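Upkeep of the Two-Arm Brick Cell: Project Report

Submitted by Hanna Piątek and Remigiusz Sowa
Project supervisor: Sirkka Karppinen
August 4, 2024

1. Task

Our group took over the two-arm cell in October from the group before us. The assignment was to keep it running for the length of the project, write down what we did to it, and leave a maintenance routine that the next group can follow without asking us. We did not design the cell and we did not change the control software, apart from the start-up check in section 5.

The work the arms do is simple. They pick up toddler-sized building bricks from the floor panel, place them, and stack them. We logged 2,037 pick attempts over the project. The log is kept in a program called Cluvel, which was already installed when we started.

2. State of the cell at handover

The previous group left two pages of notes and a box of spare screws. The notes covered homing and the emergency stop but said nothing about the cables or the gripper fingers. Three things needed attention in the first weeks:

The right base plate had play in it. Two of the bolts holding it to the rail could be turned by hand. We tightened all of them and put a paint mark across each bolt head and the plate, so that a bolt that has turned shows at a glance.

The wrist camera on the left arm dropped out when the arm was stretched far forward. The cable was too short between the last clip and the wrist. Remigiusz moved the clip back and left a loop.

The finger opening was not the same on both grippers. The setting had been done by eye. We now do it with a 2x4 brick as a gauge, as described in section 4.

3. Layout

Both arms are mounted side by side on the aluminum rail along the front edge of the floor. The electronics hang below the rail, over the vented grill, and can be reached from the front without moving the arms. The walls have a black-and-white pattern on them, and soft toys and other small things lie on the floor among the bricks – the camera software should be able to cope with more than a clean gray surface.

The floor panel is worn. It has white flecks and scratches on it that do not come off with a cloth, and these matter when judging whether the floor is clean. Loose scraps have to be picked up. Marks that stay after wiping can be ignored.

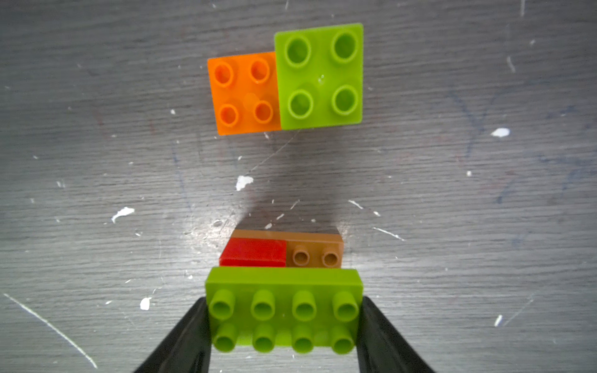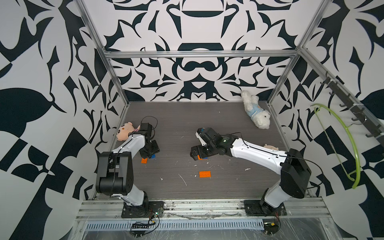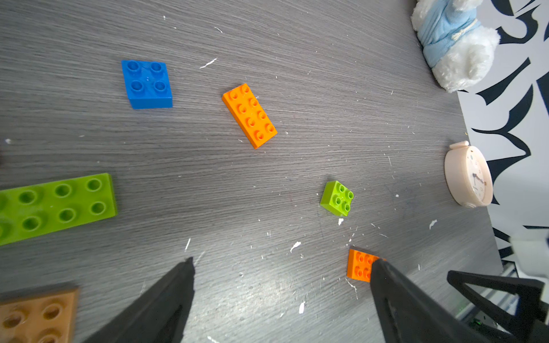 Two wrist camera views and one of the whole cell, with bricks out on the floor.

4. Maintenance routine

Before each session:
Wipe the floor panel with a dry cloth and remove loose scraps, also in the corners.
Check the paint marks on the base plate bolts.
Look at both wrist camera pictures. Both fingers should show at the bottom. If one has wandered to the side, the camera mount has slipped.
Move each arm slowly to its farthest point by hand with the power off and watch the cable loop. It should never go tight.

Every 300 picks:
Clean the inside of the fingers with a damp cloth and let them dry.
Set the finger opening. Put a 2x4 brick between the fingers across its short side, close until it is held, and try to turn it by hand. It should not turn. If it does, lower the closing value by one step and try again.
Brush dust out of the slots in the grill.

Once a month:
Unplug the power and check the plugs on the boards under the rail. The one near the right base came loose twice during our project and caused an arm to stop in mid-move both times.

5. Faults and repairs

Cluvel has 196 failed picks for our period. Most were ordinary misses where a brick was too close to another one and the fingers had no room. We did not treat those as faults in the machine.

The real faults came to 6. Two were the loose plug already mentioned. Two were a slipped camera mount on the right wrist, which we fixed by replacing the screw and adding a washer. One was a worn finger tip, replaced with a spare. The last was a homing error that we spent four afternoons on. Ghada Sabbagh from the electronics course found it with a meter: one wire in the left arm's shoulder had a break inside the insulation, and it only opened when the joint was raised. Hanna soldered in a new piece.

After that we added a start-up check that raises and lowers each shoulder once before homing. It adds a few seconds, and the operator has to keep hands outside the cell while it runs.

6. Left for the next group

The spare finger tips are used up except for one. The drawing is in the project folder under Duda. The clip on the right arm's cable should be moved back the same way as on the left, which we did not get to. Sirkka Karppinen has the key to the parts cabinet.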